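Stamp marks faint and smeared on grid sheets, need advice
Forum: Paper, Ink and Office Supplies

platen_gap
Marking up record sheets with a rectangular red stamp. The grid is preprinted on the lower part of the sheet and the impressions are supposed to land inside the cells. Ink is Vulton red, pad is a Flostden, re-inked in November. Paper is plain white Leone. Impressions are pale, and a good share miss the cells. Pad is rated for 3,000 impressions and I am at 2,000 by my log. 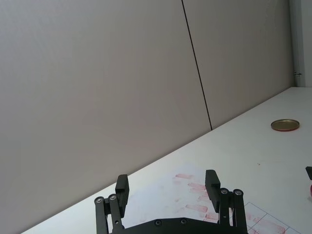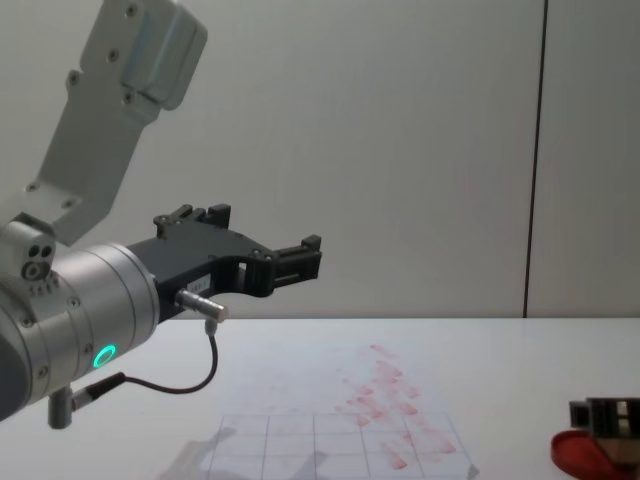
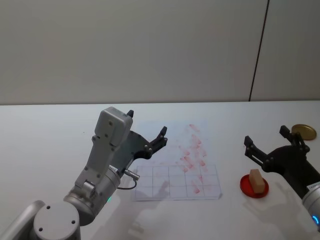 Grid sheet on the white table. The red marks show in all three, deepest in spots in the second.

dry_offset
Pad is starved. Rated life assumes a full charge. Add 9 drops, spread them with a card, leave it overnight face down.

kern_and_feed
Disagree. A starved pad gives pale marks with clean edges. In the third one the red runs diagonally down the right half of the sheet and into the cells. I read that as lateral movement at contact, and more ink will make it worse.

dry_offset
Pale is pale. Fix the ink first, then look at technique.

platen_gap
Backing is the bare tabletop. Would that matter?

kern_and_feed
Yes. A hard surface only prints the high spots of the die. Put 2 mm of rubber under the sheet and tape the corners. I use a Bonisine mat, but any dense rubber will do.

dry_offset
The mat I agree with. Still re-ink.

platen_gap
Will do the mat first with no change to the pad, then re-ink and repeat on a fresh sheet. Results when I have both.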